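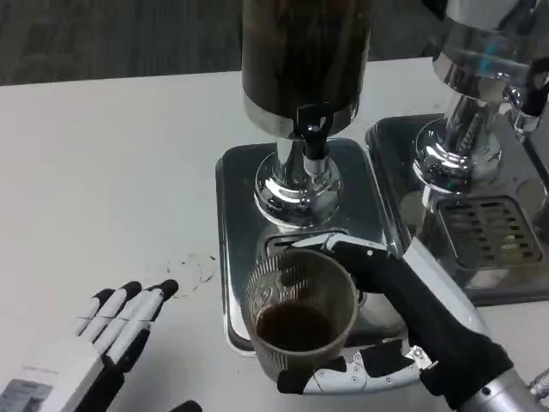
Support > Purchasing and planning > Ticket 2686

Subject: Budget for second-year spares, Wandemeo drink service trial
Status: Open, waiting on customer
Site: Cludcombe
Opened: Wednesday, 9:40 am

Customer note
Hello again! We are deep into our spending plan for the Cludcombe counter and need help sorting out what to buy now and what can wait until the new budget starts in March. The two-handed setup has been a joy to work with and everyone here wants to keep going, so please read this as a happy ticket with a few awkward numbers in it.

Our current quote from Venckus lists the pair of hands, the arms, one control cabinet and a year of support. What it does not list is gloves, spare fingertips or anything at all for the counter itself. We had the dispensers already, so we left them out of the request, and now finance wants one sheet with everything on it (fair enough).

Things we need answered:
- Do we order 2 spare fingertip sets or 4?
- Can gloves be bought on their own, or only as part of the hand kit?
- Does the support plan cover the hands if we use them with drinks every day?

Reply from Support, 11:15 am
Thanks for this, it's great to hear the trial is still going strong. Taking your points in order.

Fingertips: 4 sets. You have two hands on the counter, and the lead time on tips is 21 days at the moment. With only 2 sets on the shelf you would use them both on the first full change and then be waiting on us.

Gloves: they can be bought alone. Put them under consumables, not under the hand, or your finance people will try to spread the cost over the life of the equipment. We have seen that happen and it takes ages to undo.

Support plan: normal wear on the joints and tips is covered. Spills that get past the shell are a separate add-on. For coffee work we would take it, and we'd also plan on a glove for any hand that holds cups. Please check your quote for the line marked "liquid cover." If the line is blank, you don't have it.

Customer note, 1:05 pm
The line is blank! Glad we asked. Please send a revised quote with liquid cover added and 4 tip sets.

One more thing while the sheet is open. Our Gernham office is keen to copy the counter, and they asked if they could save money by starting with a single hand. I said I'd find out before they got too attached to the idea. Their plan is self-serve size cups, two dispensers side by side, same tray arrangement as ours, and a table they already own.
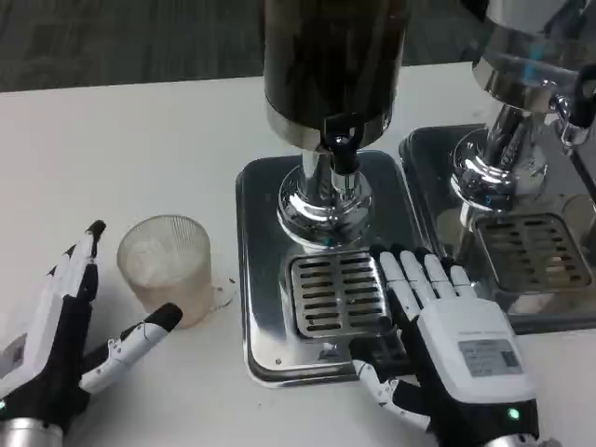 Can Gernham start with one hand and add the second later?

They can, as long as the control cabinet is ordered in the two-hand version from the start. The single-hand cabinet can't be upgraded, and swapping it out later costs nearly as much as the second hand would have.

Reply from Support, 3:30 pm
Revised quote for Cludcombe is attached to the ticket, good until the end of the quarter. A few planning notes for Gernham so they can get moving:

- Ask for the two-hand cabinet by name on the order form. The form defaults to the single.
- Budget for cups. They will go through a lot more of them in the first weeks than they expect, and it should have its own line.
- Measure the table depth with the drip trays in place before choosing an arm length. The shorter arm is cheaper but the reach has to clear the front of the trays.
- Leave money for cleaning supplies. Cloths, tray cleaner, spare grates if they can get them.
- If both sites order tips together, shipping is charged once.

Customer note, 4:10 pm
This is so useful, thank you. I've forwarded the whole list to Gernham and they are already out there with a tape measure. Combined tip order sounds right to us. I'll confirm the delivery address after our budget meeting, so please keep this one open until then.

Internal tags: quote revision, consumables, liquid cover, multi-site

6 comments
2 shares

Related tickets
Single-hand cabinet ordered by mistake, can it be returned?
Glove sizes and pack quantities
Adding liquid cover partway through a support year
Arm length for shallow tables
Splitting one quote across two budget years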